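Stutbridge Screen and Stage Board > Television > Cillach series 2: episode running order on the repeat channel

platen_gap
The evening repeats of Cillach are being shown in production order, which differs from first broadcast order from episode 5 onwards. The lead actress is credited as "guest" in one episode and as "starring" in the one before it. Has anyone got the original listing?

moorhen
Production order is correct. The first run moved the wedding episode forward to get it out before the March awards cut-off. The credits were never re-cut, so the billing only makes sense in the order now being shown.

platen_gap
The awards explanation gets repeated a lot. Is there a source for it?

moorhen
The producer's commentary on the Bredness box set, disc two, 40 minutes in.
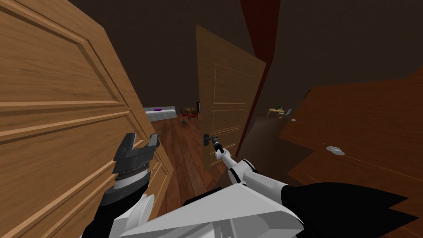 The same commentary says the wedding episode was finished before the two that now precede it. Sound mix was the hold-up on those.

tallow9
Disagree. I have the disc. The commentary says the episode was moved "for scheduling reasons" and awards are not mentioned. The cut-off story comes from a fan page, and the fan page gives no reference.

moorhen
I will check the disc again. The sound mix part is definitely there.

tallow9
Agreed on the sound mix.

platen_gap
Second question. The repeats run to 45 minutes and my recordings of the first run are longer. Which scenes have gone?
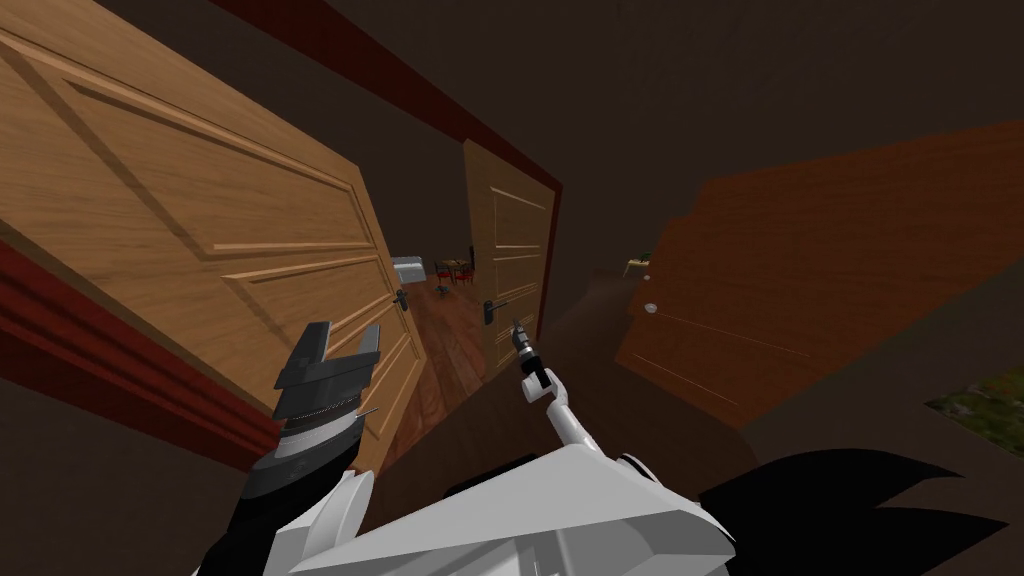 quillback
Listings editor, Television section

Two cuts per episode in most cases. The cold open is trimmed and the recap is removed. In the Moldovan two-parter the hotel interview is also shortened, and the actress's last line in it is missing. The closing credits run faster and the cast list is squeezed into one half of the picture. I have updated the episode guide with production numbers in the left column and first broadcast position in the right. Please post corrections with a source.

tallow9
The guide still has episode 10 as the finale. It was a compilation and should be listed separately.

quillback
It carries a production number, so it stays in the main list. I can add a note.

tallow9
A note is not enough. It contains no new footage.

moorhen
It has the new linking narration. I would leave it in.

moorhen
Disc checked. The wording is "scheduling reasons", as tallow9 said. I withdraw the awards point until someone finds a better source.

platen_gap
Thanks. I have relabelled my recordings in production order.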